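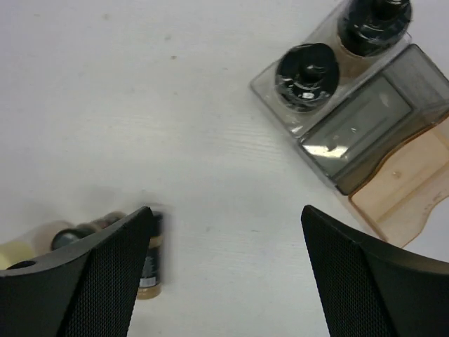 Re: Surface finish for the reading room tables at Irkholm

Date: December 11, 2004
From: Office of Library Furnishings, Irkholm Branch
To: Members of the Jekance libraries list

The Tumeo branch wrote to the list:

> We are preparing to order new tables for our main reading room
> and would be grateful for advice from branches that have already
> replaced theirs. Our present tables are dark oak, bought when the
> building opened, and most are past repair. The supplier has offered
> us a choice of a white top with a light grain, a plain gray top, or
> an oak veneer close to what we have now. Our readers are divided.
> Several have told us that a white top will be tiring under the
> ceiling lights and will show every mark by noon. Others say the
> present room is gloomy and they would welcome anything brighter.
>
> Could any branch tell us how a pale top has held up in daily use,
> what cleaning it needs, and whether readers complained? We must
> return the order form before the end of the month.

The Irkholm branch replaced its reading room tables in July of last year and is pleased to share its experience. Our order was for 30 tables, all with a white top and a faint wood grain. The comments below reflect the views of the furnishings office and should not be taken as a recommendation from the library system as a whole.

Glare

This was the main concern of our own readers before the change. We asked the supplier, Vidal, for a matte sample and left it under the lamps in the reading room for a week before signing the order. We would urge Tumeo to do the same, and to look at the sample both in the morning and after dark. A glossy finish was also available at the same price, and in our room it threw back the shape of the ceiling fixtures quite strongly. The matte finish did not. We received a small number of written complaints in the first month, nearly all from readers seated by the south windows. Blinds were fitted there in the fall and the complaints stopped.

Marks and cleaning

Pencil marks and ink do show more on a pale surface than on oak. The grain pattern hides light smudges to some extent, but it will not hide a coffee ring or a line of ballpoint. Our cleaning staff wipe the tops each evening with a damp cloth and a mild soap, and dry them with a second cloth. Scouring powder must be kept away from them. One table was cleaned with powder in the first weeks and the dull patch is still there.

Ballpoint ink generally comes off with rubbing alcohol if it is treated the same day. Ink left over a holiday closing may leave a shadow. Newsprint also rubs off onto the tops, and for that reason we kept four of the old oak tables in the newspaper corner.

Edges

The branch would pay more attention to edges than to color if it were ordering again. Our tops have a glued edge strip, and on 16 of the tables the strip has begun to lift at the corners where chairs strike it. Vidal repaired these without charge under the first-year terms, but the terms have now run out. A solid wood edge was offered at extra cost and we declined it. Tumeo may wish to ask for both prices in writing.

Cost

The solid edge would have added 500 dollars to our order. Delivery and removal of the old furniture were billed separately, and we had not set money aside for the removal. Please check whether your quotation includes it. The Vidal order form has a line for removal on the second page - ours was left blank, and the supplier took this to mean that we would pay by the load.

Reader opinion

We placed comment cards at the circulation desk for the first six months. More than 3346 visits were recorded in the reading room in that period, and the number of cards returned was small, so we would not lean on them too heavily. Most of those who wrote preferred the brighter room. Some older readers missed the oak and said so with feeling. Two of the old tables were moved to the local history room, where they are in regular use.

One further point on lamps. The old brass desk lamps had felt pads that had worn through, and the bare metal scratched the new tops within days. New pads should be on hand before the tables arrive.

Tumeo staff are welcome to visit and inspect the tables during open hours. We would ask for a few days' notice so that someone from this office can be present. A copy of our order form and the cleaning sheet from the supplier can be sent by interoffice mail on request.

Office of Library Furnishings
Irkholm Branch

To leave this list, send a message to the list office with the word REMOVE in the subject line.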